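Home | Data | Hardware notes | Changelog | Contact

# Estdale Gloved Hand Comparison, data card

Thanks for stopping by! This folder holds the recordings and notes from our comparison of two coverings for a four-fingers-and-thumb robotic hand, collected in June at the Estdale apartment. If you have ever tried to get a robot hand to pick up something thin and slippery, you already know most of why we bothered, and if you haven't, I hope the notes below save you a few evenings.

## What is in the folder

There are 200 short episodes altogether, 100 with the bare Tosora fingertips and 100 with the same hand wearing a fuzzy black glove. Each episode comes with the wrist camera video, the finger joint positions, the motor currents and a plain text note typed by whoever was running the session. Most of the notes are by Lies Visser, who types faster than I do and is kinder to the reader. Mine tend to be one line long and full of abbreviations (sorry, there is a key in `notes/abbrev.txt`).

Episodes run around 30 seconds each. A few are much shorter, mostly where we stopped the arm by hand, and those are marked `stopped` in the index so you can leave them out if you are training something on the set.

## The tasks

We picked 8 tasks, all of them done at a table in an ordinary furnished room. I was keen on this from the start - our bench at Grundport has a matte gray mat and very even light, and everything we tried there looked better than it had any right to. The apartment has daylight that changes through the afternoon, a shiny tabletop, and plenty of chairs and plants behind it for the camera to get confused by.

Some tasks use only the fingertips, like touching or steadying a small block. Others ask the hand to hold a tool and use it, and the tweezers tasks are the ones people usually write to us about. For those the small yellow pieces go on the light green dish, and the tool has to be brought to them with the points clear of the fingers.
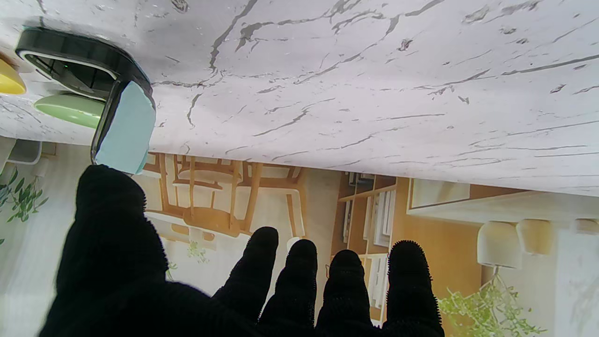
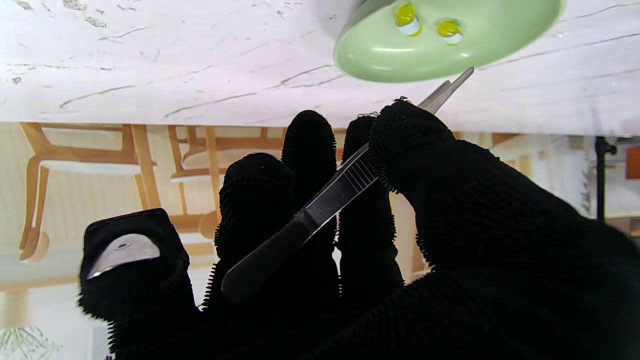

Wrist camera views from the gloved set, stored the way up they were recorded: thumb at the light blue block (first), tweezers held toward the green dish (second).

## Camera orientation

Please read this part before you load anything! The wrist camera sits so that the room comes out upside down in the raw video, with the tabletop along the top. We went back and forth on whether to flip everything before release and in the end left it alone, mainly so that the pixels still match the calibration files. If you want the room the right way up, pass `--rotate 180` to the loader and it will turn the video and adjust the calibration together. Rotating the video by itself will give you very odd hand-eye results, and I speak from a long and unhappy afternoon.

## Bare or gloved?

Our short answer is that we liked the glove for tools and the bare tips for almost everything else. With the glove on, a thin handle was less inclined to roll while the thumb closed, and we could ask for a gentler grip. The price is that the fingers get thicker, so they hide more of what the camera is looking at, and loose fibers sometimes show up along the edges of the fingers. If you segment the hand by its outline, expect that outline to be a bit ragged.

The motor currents also read slightly higher with the glove on, even with the hand opening and closing on nothing. We recorded a set of those empty motions for each covering in `baseline/` and I would suggest subtracting them before you compare grip effort between the two.

## Controller settings

Both halves were run with the Ó Conaill controller, same gains, same speed limit, same operator stance. The one thing we changed was the closing threshold for the thumb, which had to be raised a little for the glove or it would stop early and think it had already met the object. The values are in `config/bare.yaml` and `config/gloved.yaml`.

## Known problems

- Finger joint timestamps lag the video slightly in the earliest bare sessions. The offset is in the index.
- Auto exposure was left on, so brightness drifts when the hand covers a large part of the view.
- Object names in the notes are not consistent. Lies writes "dish" where I write "plate", and we mean the same thing.

Corrections are very welcome, and so are stories about what you tried with the data.

Contact: Lies Visser, Estdale hand data | Copyright the Estdale authors | Back to top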